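Falta Hard Wax Board Finish, 1 litre tin

Home > Timber care > Boards and benchtops > Falta

$49.00
In stock. Usually leaves our Bendex warehouse the next morning if you order before 2 pm.

Every kitchen has one big board that was a wedding present, spent two years on display, and has since been used for everything including the roast. It has gone grey along one side and furry along the other. Falta is for that board. It will also do benchtops, bread bins, salad bowls and the rolling pin you keep meaning to throw out.

The finish is a blend of plant oil and hard wax, thick as cold honey in the tin and a good deal easier once it's been stirred. It goes on with a rag. You can use a brush if you like washing brushes. The colour is a touch warmer than bare timber, so pale species will go slightly golden, and anything already dark will look like it does when you spill water on it.

Coverage is 49 square metres per tin in a single thin coat. Most people put on far too much the first time and then wonder why the board is still tacky at Christmas. Wipe it on, wait 20 minutes, wipe it off as though you regretted the whole thing. Leave it overnight and go again. Three coats for boards, two for shelves.

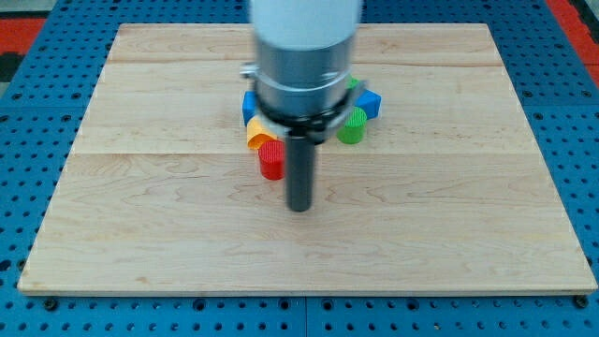
Salazar: I'd go lighter again on the last coat and buff it with an old tea towel. Mine came up patchy on the end grain until I sanded back to 240 and started over, and it's been fine since. The smell hangs about for a couple of days, so don't do it in the kitchen in December with the windows shut.

Fair point about the smell. It's mostly orange oil, and by the second day you'll either be fond of it or sleeping elsewhere.

What it won't do

Fill knife cuts. Flatten a board that has cupped. Survive the dishwasher, although the board won't either. It also can't go over varnish, so sand that off first, and yes, all of it.

Details

Product code: 2597
Tin size: 1 litre
Full cure: 3 weeks
Sheen: low satin
Clean-up: mineral turps
Shelf life: 3 years unopened, one year after that if you put the lid on properly

Used rags can heat up and catch fire by themselves. Lay them flat outside to dry before they go in the bin.

Goes with

Prevolell sanding pads, pack of 10
Falta Board Soap, 500 ml
Cotton rags, 1 kg bag (formerly T-shirts, slogans vary)

Returns are accepted on unopened tins within 49 days.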